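omberg-snacks-grip - README / data card

Status: partial. Read the fault section before training on any of it.

What it is
Hand-held gripper demos, two grippers per episode, packing and unpacking household and food items around a metal tray. Recorded at the Omberg site, processed with the Zireo export scripts. Wrist video plus gripper opening width plus pose. 80 episodes made it into this release. Frame count per episode varies, cap is 2,000, anything longer got split.

What went wrong
Left gripper width channel froze. Not dropped, not NaN - it kept repeating the last good value, so every check we had said the file was fine. Jaws open in the video, log says closed. Or the other way round. Found in February when a policy trained on the Livent mirror squeezed everything it touched and would not let go. Crushed a packet, then kept pulling on the tray. We hit stop by hand. Nobody hurt, arm fine, force limit had been set too high for that run and that is on us.

Cause: encoder connector backing out under wrist rotation. The driver caught the read error and returned the cached value instead of raising. So 2 faults stacked - a loose plug and a driver that hid it. The plug alone would have been a five minute fix.

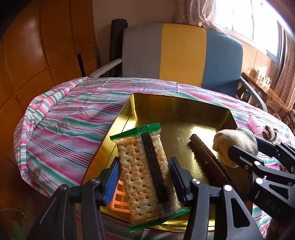
Reading time: 2 min

Packets like the crackers are where it matters most. Jaws sit on thin film with something brittle behind it, so a stale width value teaches the policy a grip that has nothing to do with what the video shows. Hard items hide the problem. Cloth items hide it even better.

Which files are affected
Any episode with width_stale = 1 in the index. The flag is set when width stays bit-identical while the pose is moving. It is crude, it also catches some episodes where the operator was just holding on to something. We left those flagged. Better to lose them.
Right gripper: same driver, no freeze found so far. Doesnt mean there is none.
The Livent mirror still has the old index without the flag. Do not use it.

Fixed
- connector swapped for a locking one, cable strain relief added
- driver now raises on read error and the recorder stops the episode
- open/close check at the start and end of every episode, compared against video
- checksum on the index so the old one gets rejected

Not fixed
- old widths are not recovered. Tried estimating from the finger pads in the video, works when the jaws are clear, falls apart when a packet covers them
- timestamps on the Ateş batch drift against video, up to 2 frames by the end of an episode. Separate bug, still open
- object labels are loose. "packet" covers anything in film or foil

If you train on this
Drop flagged episodes. Set a low force limit on the first rollout, keep someone at the stop button, use empty wrappers befor full ones. If the gripper closes and then ignores the release command, stop and look at the width log first - a perfectly flat line while the arm moves is the symptom.

Reporting
Open an issue with episode id, side (L/R) and the plot of width vs pose. Screenshots of the video alone dont help much, the video was never the broken part.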